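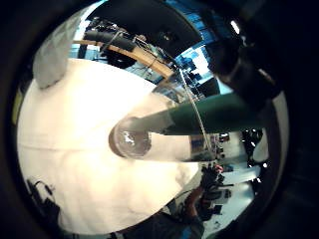 Whitelaw, 6 August 2025

The glass carafe on my kitchen counter is supposed to be making my water better. It came with a card that says so. The card says the water will be "rested," that it will be "closer to its source," and that after 20 minutes I should notice a rounder taste. I gave it 20 minutes, then I gave it overnight. It tasted like the tap in Whitelaw, where the water is fine and always has been.

Selling people water they already have is an old trade, but it has picked up a new set of clothes. Bottled water had its run, and then shoppers began to feel bad about the plastic. The money had to go somewhere, and a good part of it went into things you keep at home: filters, drops, sticks of charcoal, magnets that clip around a pipe, pitchers shaped like eggs. Most of them come in a very nice box.

Sarnex, which makes my carafe, charges $44 for it. A plain glass pitcher of the same size at the hardware store two blocks away costs a good deal less and pours without dripping down the side. When I wrote to Sarnex to ask what the extra money buys, the reply thanked me for my curiosity and said the curve of the vessel "encourages natural movement." I wrote back to ask how that had been measured. The second reply was a discount code.

To be fair, there are good reasons to treat water at home. Old pipes can carry lead. Private wells can carry a lot of things, and they should be tested. Some city water has enough chlorine in it that you can smell it from across the room, and a cheap carbon filter will take care of most of that. If your local water report shows a problem, or if you live in an old house and have never had your tap checked, spend the money on a lab test first. Then buy the thing that deals with what the test found.

That order matters, and it is the one the sellers tend to turn around. Sorkier, a filter company with a big booth at every home show I have been to, offers a free test in your kitchen. A friendly person in a polo shirt puts a few drops into a glass of your water and the water turns yellow, or cloudy, or grows little brown flakes. It looks awful. What you are often looking at is calcium and magnesium, the ordinary minerals that make water hard. They leave a crust in the kettle and they are no danger to most people. I sat through the Sorkier visit this summer and asked what the drops were. I was told the formula was private.

The price came next, and it came slowly. First there was a monthly payment, which sounded small. Then there was a cartridge that had to be changed every 3 months, sold only by Sorkier. By the time I had added up the first few years on the back of an envelope, I was well past $1000, and the installer's fee was still to come. The friendly person agreed with my math and said it was hard to put a price on health. They had just put one on it.

The language is worth a look, too. "Alkaline" is on half the labels now. The claim is usually that most of us are too acidic and the right water will set us straight. Your stomach is full of acid and is meant to be. Your lungs and kidneys keep the balance in your blood within a narrow range whatever you drink with lunch. "Structured" is another one, along with "living" and "charged." I have asked several sellers to explain structured water and have been shown a drawing of a snowflake more than once.

Then there are the minerals. Some systems strip nearly everything out of the water, and the same company will sell you a bottle of drops to put some of it back. Praston has a kit that does both in one unit, with a separate refill for each half. You can admire that as a piece of business. I would still want to know why the minerals in the drops are good for me and the ones in the pipe were not.

People who love these products will tell you they drink more water than they used to, and I believe them. A pretty carafe on the counter gets used. So does a cold jug in the fridge, or a slice of lemon, or a big cup you happen to like. Chilling water for an hour or two in an open pitcher will also let some of the chlorine smell drift off, and I suspect that explains a fair share of the five-star reviews. The rest may be the pleasure of having bought something. I don't look down on that, having felt it myself with several kitchen gadgets I no longer own.

I tried a blind tasting at home with tap water, water from the Sarnex carafe, and a bottle from the gas station, all cold and all in matching cups. I picked the gas station bottle as the tap. My neighbors did no better, and one of them was sure she had been given the same water every time.

The carafe is still out. It holds enough for dinner, and it goes in the dishwasher, although the card says it shouldn't.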